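Notes from the Back Bench: Teaching by Hand

Hello again from the Bevari workshop! January was supposed to be the quiet month, and instead I spent most of it holding on to a robot arm and walking it through the same move over and over, like somebody teaching a very heavy toddler to use a spoon.

For anyone who skipped the last issue: we're trying to get the arm to pick up a racket-style handle from a holder, lift it clear, and set it back again. I picked the job because I figured it would be easy (I know, I know). Handles are round, they're grippy, they sit still. What I forgot is that a handle sitting at a slant has a right way and a lot of wrong ways to be grabbed, and my own hand sorts that out before I've even thought about it.

We've been recording two kinds of runs. In the first kind I put the arm in its floppy mode and push it around by hand. In the second I sit at the Skikon controller and drive it from a chair. The goal was 200 good runs. I have 164 as of this morning, and 74 of those came from pushing by hand, before my shoulder asked me to please try the chair for a while.

I like the chair more than I expected to! Pushing by hand feels great, you can tell right away when the fingers touch something, but my arm kept getting into the wrist camera's view and those runs all had to go. From the chair I only get what the camera gets. That was maddening for two afternoons and then it started to click, and my runs got slower and a lot cleaner. If I can't tell from the video where the handle is, the robot won't be able to either, so now I wiggle the wrist a little until I can.

The other thing I had to unlearn was rushing the close. On my early runs I'd swoop in and snap the fingers shut, very stylish, and the playback was a mess. Now I come in with the jaws wide, get one pad on each side of the grip, stop for a beat, and only then squeeze. It looks fussy on video. The curved pads seem to like it, though, and I've only had to toss seven runs since I switched.

The grip tape is pink, by the way, and I'm very fond of it. It shows up beautifully against the dark gray of the gripper, so when I'm squinting at the monitor after lunch I can still find what I'm reaching for.

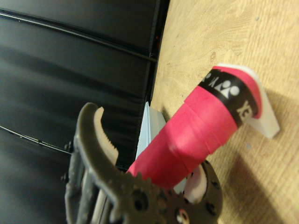
What's next

Another 36 runs and I'll have my set, and then we start training and find out how many of my bad habits the arm has picked up. I'm going to move the holder between runs for the rest of them, a little left, a little right, turned a bit, so it doesn't memorize one spot on the table.

After that I'd love to try the Clarnico bottles, which are slippery and a pain to hold even for me. If you've done any teaching from a chair and have a trick for keeping your hands steady in the second hour, please write in. Mine so far is tea, and it isn't helping.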